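Chapter 6
When One Company Buys Another's Plant

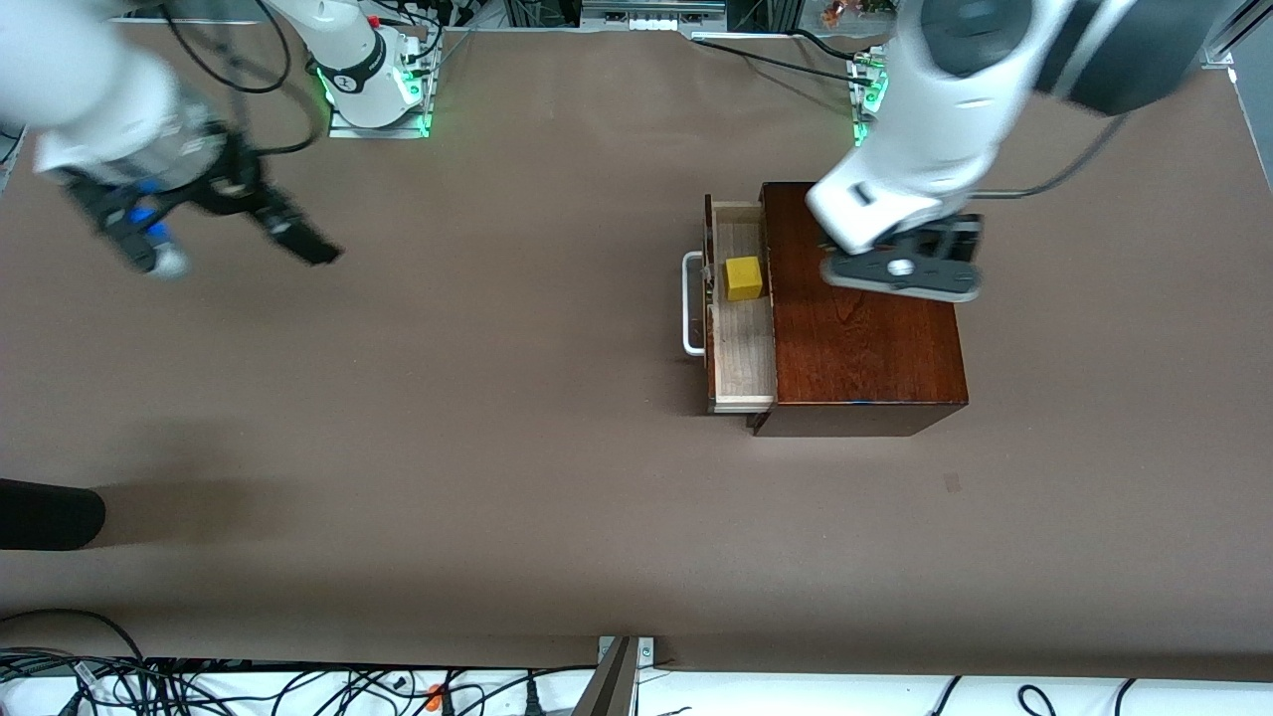

What does a food company get when it buys a plant from another company? It gets whatever the purchase agreement lists, and that is usually the building, the land or the lease, the equipment, and the stock on hand. Customer contracts and brand names may be listed too, or they may stay with the seller.

This chapter deals with the asset sale, the most common way for a single plant to change hands. Chapter 4 covered the purchase of a whole company through its shares. In a share purchase, the company keeps its contracts, its permits, and its debts, and only the owners change. In an asset sale, each item has to be transferred, and anything left off the list stays behind.

We will follow one case through the chapter. Clesley is a maker of frozen vegetables and soups. Sunar is a larger company that sells sauces and ready meals to grocery chains. Clesley wants to leave the soup business and offers Sunar its plant in Eshun, which has 22 acres of land, four cooking lines, and a cold store. The plant makes soup under the Zendatska label and also packs soup for two grocery chains under their own labels.

Sunar's first question is about capacity. The cold store holds 1,257 pallets, enough for Sunar's ready meals but not for the soup as well during the winter months. Sunar can rent outside storage, build an addition, or end one of the packing contracts. Each choice changes what the plant is worth to Sunar, and so changes the price it should be willing to pay.

The second question is about people. Workers at the plant are employed by Clesley. In an asset sale they do not move to the buyer automatically in most states. Sunar must offer them jobs, and the agreement should say who pays for vacation time earned before the closing date.

The third question is about permits. Some food permits are issued to the operator and cannot be sold. Sunar will have to apply in its own name, and production may have to stop if the new permits are late. Section 6.3 explains how a closing date is set with this in mind.

Terms to know before you go on: asset sale, closing date, purchase agreement, assumed liability, packing contract.

6.1 The letter of intent

Most sales begin with a short letter. It states the proposed price, the assets to be included, and the period during which the seller agrees not to talk to other buyers. Most of the letter is not binding, but the promise not to talk to other buyers usually is.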